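Saddle stitch vs perfect binding for a 64-page service manual

Forum: Print Production / Binding and Finishing
14 replies

pressbed_annie
Posts: 272
December 2, 2022

Looking for opinions before I commit. The job is a service manual, 64 pages plus cover, 5.5 x 8.5, run of 1,000. Inside stock is 70 lb uncoated text. Cover is 80 lb gloss cover, heavy ink coverage with a full bleed on all four sides. The client is Dornetti, who make small pumps, and the booklets go in the box with the product. Mechanics will be using them on a bench.

The last edition was saddle stitched at 48 pages and nobody complained. At 64 I am starting to see the book spring open in the dummy, and creep is bad enough that the page numbers wander toward the trim. The client's first question was whether we could "just glue it like a paperback."

My quote for perfect binding comes in higher by $194 on the full run, so money is not the deciding factor. I care about whether it lies flat and whether the cover cracks.

foldmarks
Posts: 1,000

Saddle stitch it. Sixteen sheets of 70 lb text is well within what a stitcher will handle. Your spring problem is a pressing problem. Stack the books under weight overnight before boxing and most of it goes away.

For creep, have prepress shingle the pages. Any imposition package made this century will do it. Measure the dummy at the center spread, take that number, and enter it as the total creep value. Do not use the default from the software, which assumes a caliper you probably don't have.

gluepot
Posts: 311

Disagree with the above. 64 pages is the point where I stop stitching anything that will be handled with dirty hands. The center spread pulls off the wire first. I have seen manuals come back from the field with the middle eight pages missing.

PUR perfect binding on that page count gives you a square spine you can print on, and the hold is far better than EVA hot melt. Ask the bindery which one they quoted. If they say "hot melt" and nothing else, it is EVA.

foldmarks
Posts: 1,000

A spine that thin is hardly worth printing on. 32 leaves of 70 lb uncoated is going to be an eighth of an inch, give or take the mill. Any drift in the cover registration and the title ends up on the front.

And a perfect bound book of that size will not lie flat on a bench, PUR or otherwise. The mechanic will break the spine on day one by leaning on it. Then you find out how good the glue is.

pressbed_annie
Posts: 272

The quote does say PUR. I asked. Spine text is not required.

Lying flat matters more than I made it sound. Somebody has to read a torque table with both hands busy.

tallyho_bindery
Posts: 86

Has anyone brought up wire-o? For bench use it is the obvious answer. Opens 360 degrees and stays there.

gluepot
Posts: 311

It also catches on everything in the box and gets crushed under a pump. We did wire-o for Escobar in November and had to reship a carton because the loops were flattened. Fine on a desk, bad in a package.

inkdensity
Posts: 140

Nobody has addressed the cover, which is what I would worry about. 80 lb gloss cover with heavy solids will crack at the fold if it is folded against the grain. Check the grain direction on the parent sheet before anything else. Grain has to run parallel to the spine. If the printer is ganging your cover with other work to save paper, there is a fair chance it is turned the wrong way.

Order of operations I would use:
Score first, then fold. The bead goes on the inside of the fold.
Matte or gloss laminate if the budget allows. Aqueous coating alone does very little for cracking.
Keep the solid a single ink if you can. A four-color build at 280 percent total coverage cracks more visibly than a spot blue with nothing under it.

This applies to both binding methods, but stitched books show it worse because the fold is tighter.

pressbed_annie
Posts: 272

The cover is a process build, dark. I can ask about a spot color but the client's artwork has a photo running into it, so I doubt it.

Grain is a good point. The bindery had not mentioned it and neither had I.

foldmarks
Posts: 1,000

Agree with inkdensity on grain. Would add that laminate on one side of a light cover will curl it. 80 lb is borderline. Go to 100 lb if you laminate, or ask for a lay-flat nylon film, which lets moisture through and does not curl as much.

gluepot
Posts: 311

100 lb cover on a stitched 64-pager will spring open even more. You are solving one problem with another.

foldmarks
Posts: 1,000

Only if you skip the score. A scored 100 lb cover closes better than an unscored 80.

gluepot
Posts: 311

That has not been my experience, and I have run both on the same machine.

tallyho_bindery
Posts: 86

There is a middle option. Loop the question back to page count. If the manual is in several languages, split it. Two 32-page stitched booklets are cheaper to bind than people expect, creep is negligible, and neither one springs. We did that on the Wosotwood furniture sheets and it cut complaints. The extra cover is the only real cost.

pressbed_annie
Posts: 272

It is English and Spanish, so a split is possible. I will put it to them, though they have a single part number for the manual and changing that takes longer than the printing does.

Where I have ended up for now: stitched, scored, grain parallel, shingled from the measured dummy, 80 lb with nylon film. I am having Jernik make up ten bound samples on the real stock, because my dummy was on whatever was in the drawer. Five laminated, five with aqueous only. I will fold each cover back flat fifty times and compare the spines under a loupe. If the center spread loosens on any of them I will go to PUR and accept the lay-flat problem.
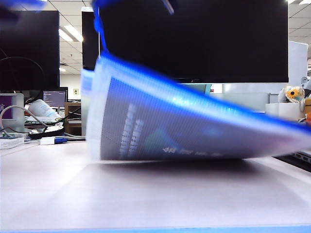 One more question while the thread is open. The wire on the old edition was 25 gauge, and I suspect that is thin for 16 sheets plus a film-laminated cover. Is 24 enough, or should I ask for 23? The bindery will run whatever I specify but they charge for the changeover, so I would like to ask once.

inkdensity
Posts: 140

24 round is fine at that thickness. Spend the effort on the leg length. If the legs are too short the clinch only bites the inner sheets and the ends stick up, and that is what tears the center spread loose. Have them show you the clinch from the inside on the first few books off the machine.

gluepot
Posts: 311

Three stitches instead of two, if their heads allow the spacing. Still think you should glue it.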